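Search Zendau Home Enter keyword Go

Print this article | E-mail to a friend

The Round Table Takes Over

29/09/2018

I was supposed to buy a workbench. I had the quote and everything: $1,037 from Solís for a proper one with drawers and a vise, delivered and bolted to the wall. I'd even cleared the wall! Then I sat down at a secondhand round table in the back of the Paleter warehouse to fill out the order form, and I never finished filling it out.

The table was $224. It had a ring from somebody's coffee mug near the middle and one foot that needed a felt pad, and I loved it on the spot. I'd always thought of round tables as things for breakfast and card games (my grandmother's had a lace cloth and you weren't allowed to put so much as a pencil on it). But try doing close work at one. You pull your chair in and the edge curves around you, and your forearms have somewhere to go on both sides. 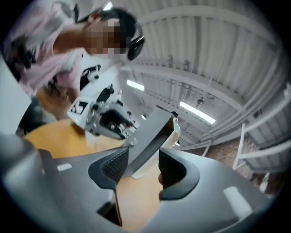
Headphones on, leaning in: the light orange wood gets a turn.

I'm a headphones person myself when I'm working with my hands. Big ones that cover the ears, the kind that make you look like you're landing planes. I started with music, moved to long radio plays, and now half the time I don't have anything playing. I just like how quiet it gets.

Clothes matter more than I'd have guessed, too. I ruined two good cardigans dragging the cuffs through wood glue before I gave in and went to short sleeves at the table, even in February, with the space heater going under my chair. You can get right down over the thing you're doing, and if you need to stand up and come at it from above, you stand up. There's no front or back to a round table, so I shuffle around it like the hand of a clock.

The color helps. My old desk was nearly black and it swallowed every tiny screw I owned. On a warm yellow wood with a bit of grain, small parts have a fighting chance of being found again, though the clear plastic ones still get away from me. I lay a sheet of paper down for those.
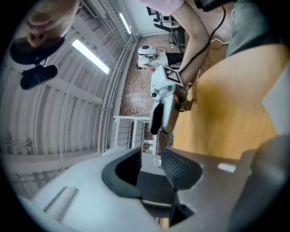

What stays on top

Very little, if I can help it! A round top has no corners to pile things in, and stuff that would sit happily for months at the back of a desk ends up right where you want your elbows. I keep one screwdriver out, whichever one I used last, and it lives on the far side, over to the right. The rest go in a Tusutier roll that hangs off the back of the door. It cost more than I'd like to admit and I've never once regretted it.

The project goes in the middle, straight ahead, where both hands can get at it. I used to work with things pulled up against my stomach and my neck let me know. Pushing the piece out toward the far half of the table means you have to reach a little, and your shoulders come down when you do.
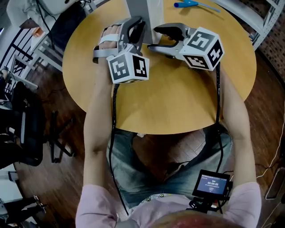
Photo: Zendau Home

Jeans are my other rule, since I drop things in my lap constantly. Blue-handled tools I can spot on pale wood from across the room, so I've been slowly replacing my brown ones. The wall I cleared for the workbench has a bookcase on it now.

Reader comments (3)

We did this with my aunt's old dining table and I'll never go back to a desk. Put a bit of cork under the short leg, it lasts longer than felt.

Pretty, but where do you clamp anything? I need a straight edge or I'm lost.

What did you finish the top with? Mine went sticky after one coat of oil and I've been sanding ever since.

Print this article | E-mail to a friend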